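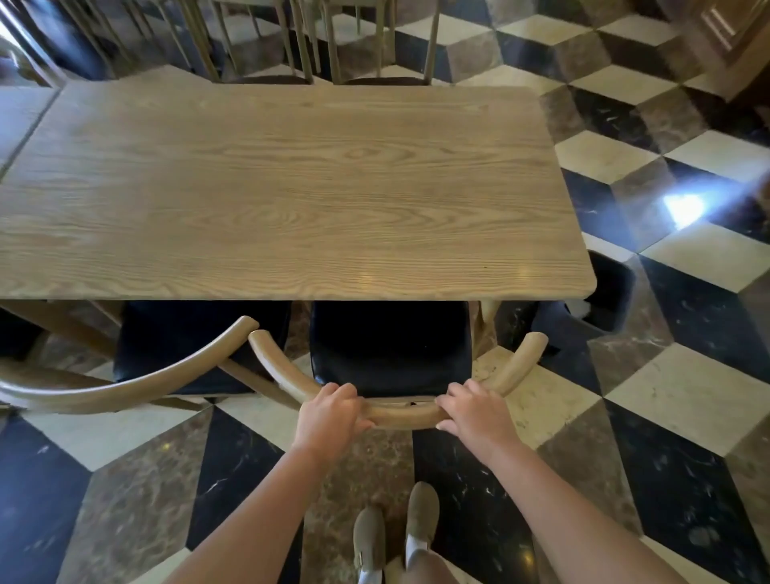 Felt pads vs. glides, dining chairs on polished marble

kettleblack_9
Looking for input on chair feet. Dining room, tables in a light oak-look finish, two kinds of chairs: tall spindle backs on one side, low bentwood backs with black padded seats on the other. Floor is polished marble in three colors. The chairs get pulled out and pushed back many times a day. Adhesive felt pads last me a few weeks before they creep sideways and the glue picks up grit. I have tried two thicknesses with the same result. Options I am looking at:

Nail-on felt
Screw-on nylon glides
Rubber cups

Leg ends are flat on the bentwoods and slightly angled on the spindle backs. No visible scratches yet, but some dulling near the tables.

torsten_m
Skip rubber on polished stone. Some compounds leave a mark that a neutral cleaner will not lift. Nail-on felt is fine if the leg is hardwood and you predrill. Use a bit slightly smaller than the nail, and keep it centered or you will split the end grain.

Isten
Disagree on nail-on. When the felt wears through you have a steel nail head riding on marble. I have seen the arcs it leaves. Screw-on base with a replaceable felt insert is the better design. The Drurel ones have a recessed screw and the insert snaps out. Check them monthly.

torsten_m
The head sits below the felt by several millimeters. You would have to ignore it for a year.

Isten
People do ignore it for a year.

kettleblack_9
Fair. What about the angled legs? A flat glide only makes contact on one edge.

mhjaltested
Tilting glides. The base has a small ball joint and the foot sits flat on the floor at whatever angle the leg comes down. They add height, so put the same type on all four legs of a chair, and check arm or back clearance under the table if yours is tight. I would put them on the spindle backs and use Isten's snap-in type on the bentwoods.

Separate point: how the chairs get moved matters as much as the feet. Gripping the backrest with both hands and lifting slightly takes most of the load off the legs. Dragging by one side of the back twists the frame and loads one foot.

kettleblack_9
Most of them get moved with two hands on the back. Whether they get lifted is another matter.

On the dulling: the floor is a tumbling block layout, black, brown and cream rhombuses. The dull areas are much easier to see on the black than on the cream. Is that wear, or residue?
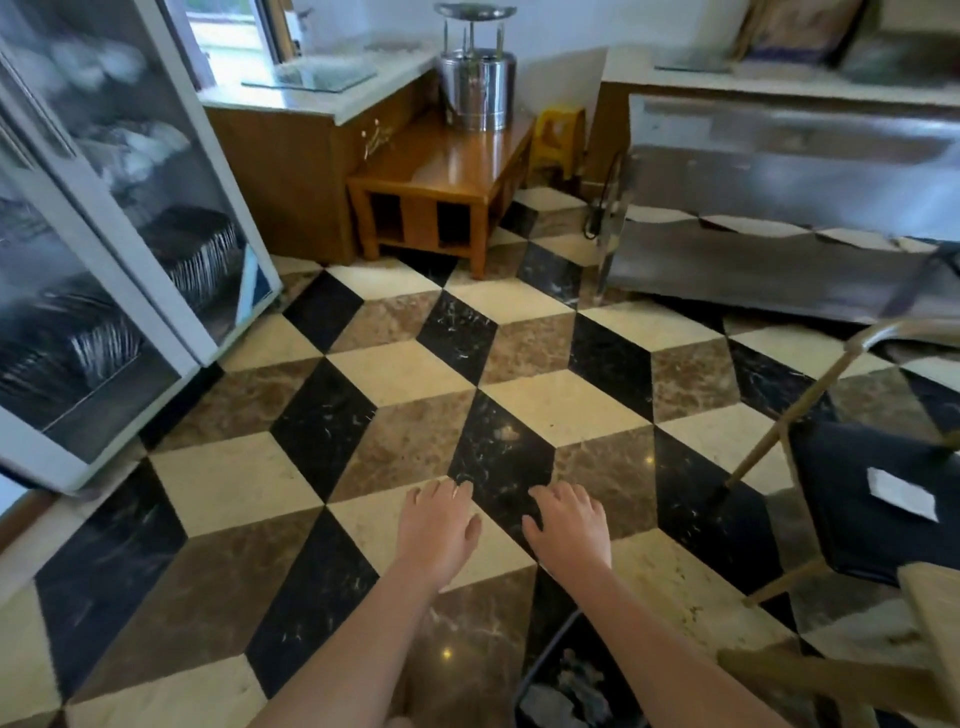
I ran my fingertips over a cream and black joint near the tables and could feel no step between the tiles. The black feels slightly tacky a day after mopping. Current cleaner is a Waltside general floor product, mixed by eye.

torsten_m
Tacky means residue. Too much concentrate. Measure it, then do two passes with plain water and a clean microfiber, and dry it. If the black comes back to a full gloss there is no wear to talk about.

gunnlaugsson
Agree on the residue, but don't rule out wear. Black and cream marble can differ in hardness, and traffic dulls the softer one first. Test one tile by a wall and one by a table. If the wall tile clears and the table tile stays flat, that is abrasion. Do not start polishing by hand at 600 grit to fix it. You will get a patch that shows from every angle.

kettleblack_9
Rinsed and dried two black tiles as suggested. The wall one is clear. The table one is better but has a faint haze when I look across it toward the light.

gunnlaugsson
Then it is both. Fix the feet first, polish later. Any grit still under the old pads will undo the work.

Isten
Get the old adhesive off before you fit anything. Plastic scraper, then a little mineral spirits on a rag, with the chair upside down on a blanket and away from the stone.

mhjaltested
Also vacuum before mopping, with a soft brush head. A wet mop pushes sand under the chair legs and leaves it there.

kettleblack_9
Ordering one set of tilting glides and one set of snap-ins to try on two chairs before I do the rest. Will post the insert wear in May.

torsten_m
Still think nail-on would do it for a quarter of the price.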